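The Umbrella Clause

When my great-aunt died she left me her share of a lost property office, which surprised everyone, including the other people who owned shares in it.

The office was in the bus station at Plismont, behind a door marked PARCELS. It had been run as a private concern since before the buses had heaters, and it worked like this: the bus company brought over whatever people had left on the seats, we wrote it in a ledger, and anyone who came to get it back paid us a small fee and pretended to be grateful. Things that went unclaimed for a year and a day became ours. My great-aunt had furnished a two-bedroom apartment that way. She had owned eleven left gloves and a very good cello.

I went up on the bus, on a Thursday, intending to sign whatever had to be signed and be home for supper. I had a job at the time. I worked for a firm called Vedetier that wrote the instructions on the backs of coupons, and I had been told my future there was secure, in the tone people use for loose shelving.

The lawyer met me at the door with a ring of keys and a head cold.

"There is a condition," she said.

There was always going to be a condition. My great-aunt had once lent me a ladder and made me initial it.

The condition was that I could not sell my share, or give it away, or let it lapse, until I had returned one item to its owner. Any item. It had to be done in person and the owner had to sign the ledger. The lawyer called this the umbrella clause. I asked if that was a legal term and she said no, it was just that everybody assumed they would get it over with by using an umbrella.

"And do they?"

"You're the first one it's applied to," she said, and sneezed, and gave me the keys.
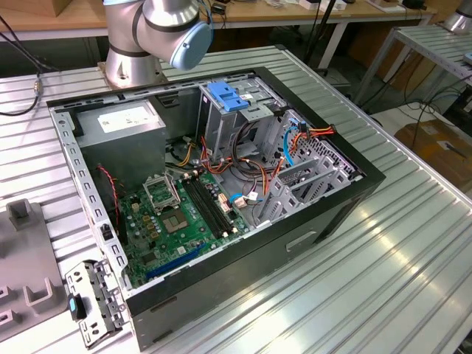 I will say this for umbrellas, there were plenty. They stood in a row of old milk churns by the back wall, black mostly, with the odd tartan one looking embarrassed. I took the nearest and looked up its tag in the ledger. Item 319. Gentleman's umbrella, black, curved handle, left on the 8:15 from the coast. In the column for remarks my great-aunt had written: Deserves to lose it.

I looked up some others. She had opinions on nearly everybody. One woman had left a cake tin and was "careless but generous." A schoolboy who had lost a trombone was "not fooling anyone." Against a pair of reading glasses, in red, she had put: Third time. I believe he likes the walk.

What she hadn't written down, in any case I could find, was a name or an address. That was not how the place worked. The owners came to you. You sat on the stool behind the counter and waited for somebody to remember what they had forgotten, and my great-aunt had sat there for most of her life, with a flask.

So I sat on the stool. I gave it until the last bus.

In that time I had one customer. He was a tall man in a raincoat and he asked if we had his hat.

"What kind of hat?" I said, reaching for the ledger with what I hoped was a practiced hand.

"Gray."

We had some 300 hats, and a good half of them were gray, or had become gray. I asked if he could tell me anything more. He thought hard. He said it was the kind of hat you wouldn't notice. I said that might be how he had come to leave it. He said there was no need for that, and went away without his hat, and I missed the bus.

I slept that night in the back room under four lost overcoats. They had each belonged to somebody who smelled of something different. At about three in the morning I woke up and went through the pockets, which I'm not proud of, and found a ticket stub, half a roll of mints, and a note that said DON'T FORGET COAT.

In the morning I telephoned Vedetier to say that I'd be in after lunch. I telephoned again after lunch.

By the following week I had a system. I had noticed that people don't like to be asked what they have lost. It makes them feel accused. But if you ask where they were going, they'll tell you at length, and somewhere in the middle of it a scarf or a violin case will turn up by itself. A woman told me all about her sister's third wedding, and how she had sat on the wrong side of the church out of loyalty to the second husband, and how on the bus home she had taken off her good shoes.

"Navy," I said. "Bit of a heel."

"Those are they!" she said.

I brought them out. They were on the shelf between a birdcage and a bag of cement. She held them up to the light, first the left and then the right, and I opened the ledger and turned it around to face her and held out the pen. I could practically hear the 5:40 warming up.

"No," she said. "Mine were nicer than this."

They were hers. I knew they were hers and she knew it. She had been describing those shoes to people for months, I suppose, and they had improved in the telling, and now here they were with a scuff on the toe. She patted my hand and told me to keep looking.

This happened more than you'd think. A man refused a pocket knife on the grounds that his had been bigger. A couple came in together for a picnic basket and couldn't agree whether it was the one, and after a while I understood they weren't talking about the basket, and I went and stood in the back.

I wrote to the lawyer to ask whether the owner had to actually want the thing. She wrote back that the will said "returned," and that in her view a person couldn't be returned something against their wishes, as that would be delivery.

Then Flerneletti got in touch. Flerneletti was a chain. They had done something to the lost property offices in three other towns, putting in lockers and a telephone number, and they wanted Plismont to round off the map. Their letter was very friendly. It used my first name twice in one sentence. They offered me 556 a month for as long as I lived, and all I had to do was sell them my share, and all I had to do before that was give one person one umbrella.

I read the letter out loud to the milk churns.

I would like to report that I struggled with it. I didn't. I put on a clean shirt, took item 319 out of its churn, and boarded the 8:15 from the coast, going the wrong way, which meant I had to ride out to the coast first and have a bad coffee. On the way back I walked up and down the aisle, holding the umbrella by the middle like a man selling fish.

"Is this anybody's?" I said.

It was a bright morning. People looked at the umbrella and then out of the window at the sun. One old gentleman in the back seat looked at it longer than the others. He had very clean shoes and nothing in his hands.

"Where did you get that?" he said.

"You left it on this bus," I said.

"I did not leave it," he said. "I set it down." He turned his face to the window. After another mile he said, "Is she still there? The woman with the flask?"

I told him. He nodded several times. We passed the gravel works and the Chukwu bakery, where the driver slowed down, as they all do, for the smell.

"She told me to come in for it and I said I would when I was good and ready," he said. "I went past that door every day for years. I was nearly ready in March."

I had the ledger in my bag. I had the pen. He would have signed, I think, if I had put it in front of him right then, and I would be a person with 556 a month and no keys. But he'd started telling me about the first time he ever saw her, which involved a goat, and it didn't seem right to get out a pen during the goat.

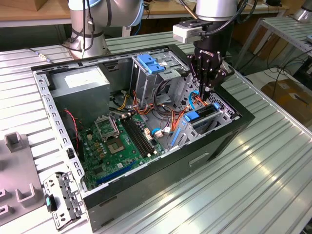

Part Two: The Goat

The goat had been traveling alone, he said, and that was the first thing wrong with it. The second was that it had a ticket.

He had been a young man then, with a new umbrella, and he'd taken the seat across from it because the only other one was next to his former dentist. The goat behaved well as far as the gravel works. Then it ate the ticket, and the inspector got on.

"I vouched for it," the old gentleman said. "I don't know why. I said I had seen the ticket with my own eyes. The inspector said in that case it was my goat."

They were both put off at Plismont. There was one door open, and behind it a young woman on a stool, who looked at him, and at the goat, and turned to a fresh page.

"Where were you going?" she said.

He told her. It took until dark, and by then he had missed everything there was to catch. She entered the goat under livestock. In the column for remarks she wrote something he was not allowed to read, and he had been wondering about it ever since.

I got the ledger out after all. It wasn't the right one, as it only went back so far, but there was a whole shelf of them at the office, and I told him so. The bus pulled in. He stood up and buttoned his coat and looked through the window at the door marked PARCELS.

"I suppose you'll want me to take that," he said, meaning the umbrella.

"Not on the bus," I said. "You'd only set it down."

He went down the steps ahead of me, one at a time, and I found the key.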